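Search this site
Go
Advanced search

Provisional sum

A provisional sum is an amount of money written into a building contract to cover work that has not been fully designed, described or priced when the contract is signed. It is common in contracts for new houses, extensions and large repairs. The sum is included in the contract price, but it is a placeholder. When the work is done, the placeholder is taken out and the real cost goes in.

Supporters of the device say it lets building start before every decision has been made. That is true as far as it goes. It also lets a builder present a total that looks firm when a good part of it is guesswork, and the owner usually carries the risk of the guess being wrong.

Use

Typical items are groundworks where the soil has not been tested, drainage connections, kitchens not yet chosen, and outside paving. A provisional sum differs from a prime cost sum, which in most domestic contracts covers only the supply of a named kind of item, such as taps or tiles, with the fixing priced elsewhere. The two terms are often mixed up in small builders' quotations, sometimes to the builder's advantage.

Some trade writers divide provisional sums into "defined" and "undefined". With a defined sum the builder is supposed to have allowed for the work in the programme and in the site running costs. With an undefined sum no such allowance is assumed, and the builder may ask for more time as well as more money. Few house owners are told which sort they are signing.

Record keeping

Changes to provisional sums should be agreed in writing before the work is carried out. On small sites the written record may be no more than a note stuck to a drawing or a door frame. The adhesive note is cheap and quick, and it is poor evidence. It carries no signature unless someone adds one, and it comes off.
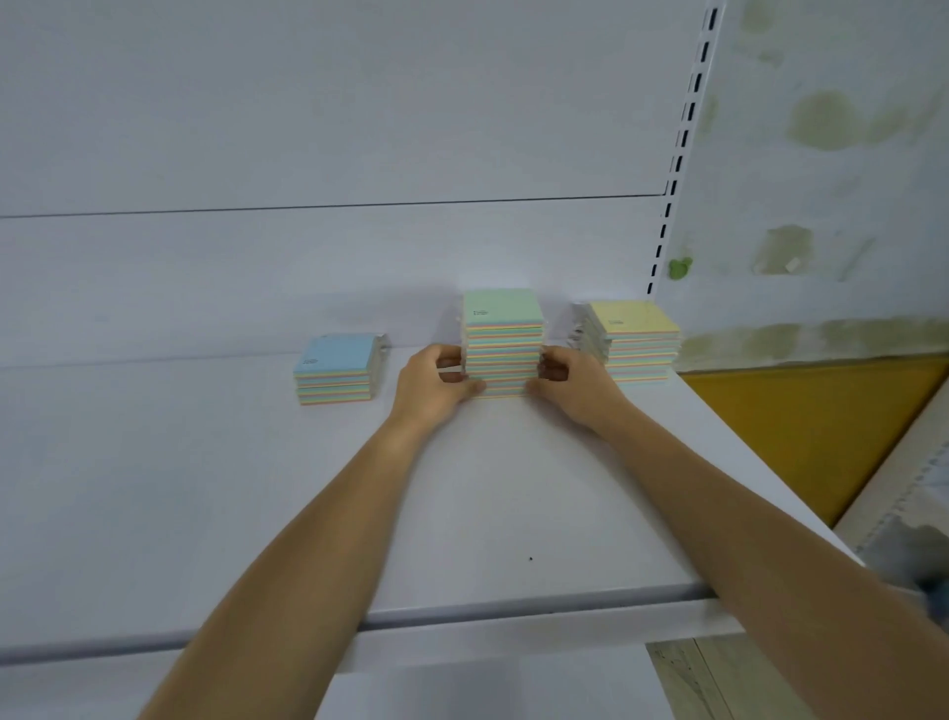
Sticky note pads on a white metal shop shelf.

Bound variation books, with a copy for each side, have been sold for this purpose for decades. Guides aimed at self-builders now tend to recommend email, on the grounds that it dates itself. Neither method helps if the owner agrees to a change without asking what it costs.

The Plustden scheme

An often-quoted case is the housing scheme at Plustden, where 77 plots were let to owners who each signed a separate contract with the same firm, Brakum. Every contract contained a provisional sum of 900 for foundations. The scheme's own newsletter later claimed that the figure had been "broadly right". No accounts were published to support this, and the claim has been repeated in several guides without any sign that it was checked.

A rival account says that 10 of the owners received final bills in which the foundation cost had more than doubled. This version rests on a single letter to the local paper, printed in March, and is no better supported. It is safest to say that the outcome at Plustden is not known.

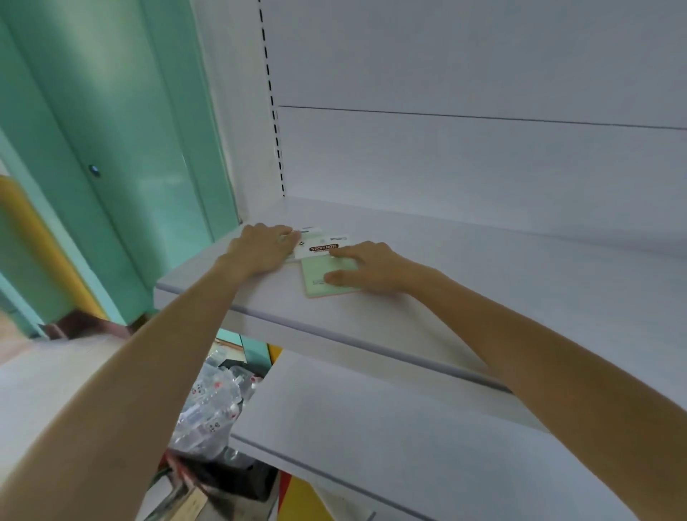
Estimating software has been put forward as a cure. Floltach, a pricing package sold to small builders, is advertised as drawing on 103 standard work items to produce "realistic" provisional sums. The advertising does not say where the rates come from or how often they are updated. A figure printed by a computer is still a guess if nobody has dug a trial hole.

Criticism

The main complaint is that provisional sums make bids hard to compare. A builder who sets them low will appear cheaper than one who sets them fairly, although the finished house may cost the same or more. Owners are sometimes advised to give all bidders the same figures to use. This removes the distortion between bids but does nothing to make the figures correct.

Builders reply that owners who want certainty should finish their drawings first. The point is fair, though it is made less often at the stage when the contract is being sold.

See also

Contingency
Prime cost sum
Retention
Variation order

This page was last changed on Monday, October 12, 2020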